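Section 6: Household tasks

6.3 Lining a bin (two arms)

Before you start

Owners tend to try this chore first, because everyone dislikes it and it looks easy. It is neither the hardest task in the Clania library nor the one we would choose to show your in-laws. A thin bag has no fixed shape, clings to itself and changes its mind when touched. A child of six can fit one in a few seconds. Please bear this in mind when setting your expectations, and your timer.

You will need:
Both arms, calibrated as in 6.1
A round bin with no lid
Bin bags, already torn off the roll and opened at the mouth

Note: Clania cannot yet tear a bag off the roll, nor find which end opens. Rohani Manurung on our test bench has put 156 attempts into the second problem and would like it known that she can't always do it either.

Setting up

1. Stand the bin midway between the arm bases. If it rocks, move it to a flat patch of table.
2. Drape the open bag loosely over the bin. It need not be tidy.
3. Check that the cables can swing freely on both sides.
4. On the Liem panel, choose Chores, then Bin, then Line.
5. Set Grip to 2. Higher settings hold better, right up to the moment they go through the bag.
6. Press Start and take your hands away.

What should happen

7. Each arm takes hold of the rim on its own side.
8. The arms draw apart until the mouth is wide enough to pass over the bin.
9. The arms lower the rim, fold it outwards and let go.
10. Check the fit and press Accept or Retry. Clania cannot judge a well-lined bin and will report success over a bag lying on the floor.

Caution: Do not reach in to help while the arms are moving. The urge will be strong at step 8. Press Pause first.

Caution: Do not use this routine on a full bin. Emptying is covered in 6.9, which is short, and mostly about mopping.

If it goes wrong

One arm holds the bag and the other holds nothing: press Pause, put the loose edge in the open gripper by hand, then Resume.
The bag tears: lower Grip by one and use a thicker bag.
The bin comes up with the bag: put a 500 g weight in the bottom. Remember it is there on collection morning.
Three failed tries in a row: line the bin yourself. Kyu-ri Ko, who wrote the routine, does this at home.

For settings with square bins, see 6.4.
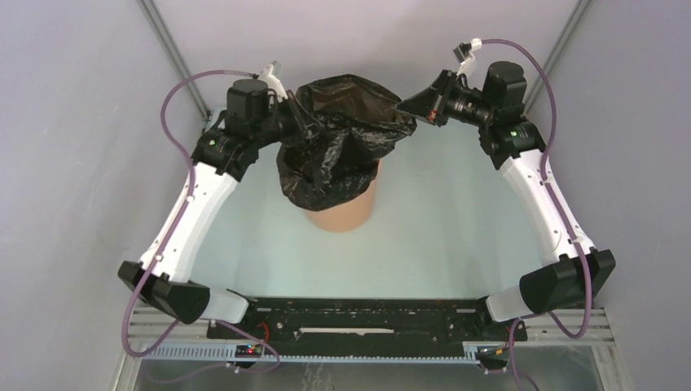
Fig. 6.3 Both grippers holding the rim of the bag over the bin.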